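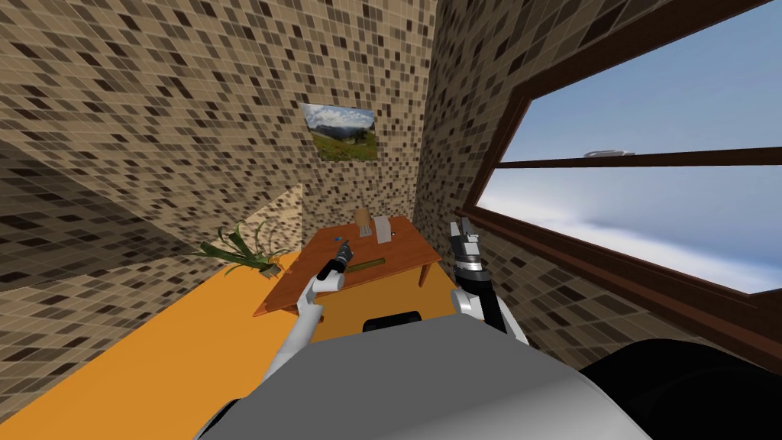 *mosaic walls, wood table, mountain picture up on the back wall*

**Got a weird "invoice portal" login, anyone else?**

**patchbay_lou**
Small office, 6 mailboxes. One user clicked a link to a Toklow invoice page, typed her password, got bounced to the real login. Reset it right away. Now there's a forwarding rule in her mailbox I didn't make. Deleted. Am I done?

**grepnine**
No. Kill all sessions, not just the password. Check for app consents and any new MFA device. The rule means they got in.

**patchbay_lou**
Sessions killed. MFA shows a phone I dont recognize. Removed it. ugh

**dkettle**
Same page hit us in October. 530 mails out of one account before anyone noticed, mostly to suppliers. Look at your sent items AND deleted items.

**patchbay_lou**
196 in deleted. All to customers. Great.

**mossfeld**
Wipe her laptop.

**grepnine**
Why? It's a credential page. Nothing ran on the laptop as far as we know. Spend the hour on calling the customers.

**mossfeld**
"as far as we know". I've seen these drop a fake viewer after the login. Wipe takes an afternoon, whats the big deal

**dkettle**
Ours didn't drop anything. Scan it, keep it off the network tonight, decide tomorrow. And don't wipe before you save the browser history, you'll want the URL.

**patchbay_lou**
URL saved. Sits in a subfolder on some Flovel shop site, looks like the shop itself got hacked. Do I tell them?

**grepnine**
Yes, and their host. Phone if you can, their mail might be read too.

**patchbay_lou**
Host is Herkosow. Abuse form only, sent it. Luana Coutinho on our side is calling customers now, one already paid 4,000 to a changed account.

**dkettle**
Then their bank, NOW. Customer has to call it in, not you. Recall odds drop fast

**mossfeld**
agree with that one at least

**patchbay_lou**
They're on the phone with the bank. Will post when I hear. Laptop is off, wiping tmrw morning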